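Seven min read

The Sofa Test

A gripper kit you can rent by the month wants to tidy your waiting room. We gave it a couch and a pile of soft stuff.

By Analyn Dagdag
2024-01-31

The box is smaller than you'd think. One arm, folded. Two fingers in a foam tray. A power brick the size of a hardback, a cable that's too short, and a card with a web address on it. No manual. The manual is a video, and the video is 53 minutes long, and I watched it at double speed with a sandwich.

Ikbridge calls the kit Wurnside. It's a tabletop arm on a rolling stand with a camera at the wrist, and the pitch is soft goods. Clothes, towels, throws, the things that end up on seats and stay there. Plenty of arms can pick up a block. Fabric is where they fall apart -- it folds, it slides, it sticks to whatever's under it, and it never looks the same twice.

You can buy one for $3,000 or rent it for $800 a month, setup help included. Small hotels are the target, plus clinics, dance studios, anyplace with a lobby and a lost and found bin. I took the rental. Had it for most of September, then went back for a second round after the winter software came out.

Setup first. The stand rolls fine on hard floor, badly on carpet. Fingers click in, no tools. Then you teach it the surface, meaning you park the arm over the thing you want cleared and let it look for a while. On a hard table this went fast. On upholstery it took three tries, and the third only worked after I turned on a second lamp. Pale fabric seems to bother it most. The app kept asking me to confirm where the edge was. I kept confirming. It kept asking.

Once it has the surface, though, it's pretty good company. Moves slow, stops when you wave at it. The wrist view streams to your phone, so you see what it sees, and I left that running far more than I needed too.
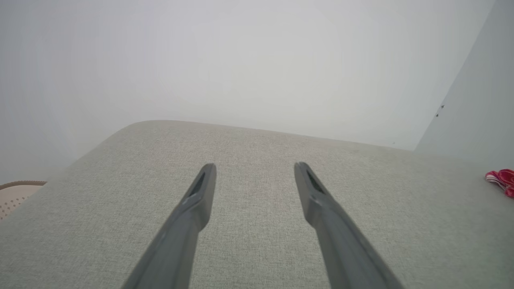 Wurnside's wrist view over gray upholstery, with something red and white off to the right.

The fingers deserve a paragraph. Long, dark gray, a little flattened, rounded off at the tips. Each has a narrow slot running along the inner face near the end. Ikbridge says the slots give thin cloth somewhere to bunch so it doesn't squirt out the front when the fingers close. Could be. I ran the same cotton scarf with these and with the plain pair that ships as a spare, and the slotted ones held on more often. The spares went back in the tray.

What it's good at: anything with a bit of body. Sweatshirts, hand towels, a beanie, kids' socks in a ball. It comes down open, closes low, lifts, waits a beat, and swings over to the bin. The waiting is on purpose -- it checks the grip through the camera before it commits. Annoying for the first hour. After that I stopped noticing.

What it's bad at: flat things on soft things. A pillowcase spread out over a cushion beat it every single time in September. The fingers press, the cushion gives, the cloth goes down with it, and the arm comes up with nothing and has another go. I let it have eleven goes once. The winter software is better here. It nudges the fabric into a wrinkle first, then takes the wrinkle, and that worked on maybe half my pillowcases. Silky stuff, still no.

Over the whole loan it cleared roughly 70 percent of what I put in front of it without help. Ikbridge didn't argue with that when I sent it over. Their support person said lobbies have easier laundry than I do. Fair enough.

Noise is low, a whir and a click. Heat, none that I could feel. The app is the weak spot. It logged me out twice mid-job, and the schedule screen uses a clock I never did figure out. There's also no way to tell it to leave one item alone, so a throw you actualy want on the couch has to be moved before it starts, every time.

The other one to look at is the Sin, from Bratitz. Suction instead of fingers, heavier stand, purchase only. I had a short turn on it at their showroom. Quicker on shirts laid flat. Hopeless on knits, loud enough that we raised our voices, and it wants a wall bracket. If your problem is flat linen on hard counters, go see it. For couches and benches I'd stay with fingers.

So who should rent this? A place with one or two seating areas that get messy all day and a staff that's already stretched. Somebody has to empty the bin and roll the stand around, so don't count on it running itself overnight. One month will tell you plenty. Ask for the longer cable when you order, it's free and they don't mention it.

I'd hold off on buying until the app is fixed. The next update is supposed to add a skip list.

Contact us | Copyright 2024, all rights reserved | Back to top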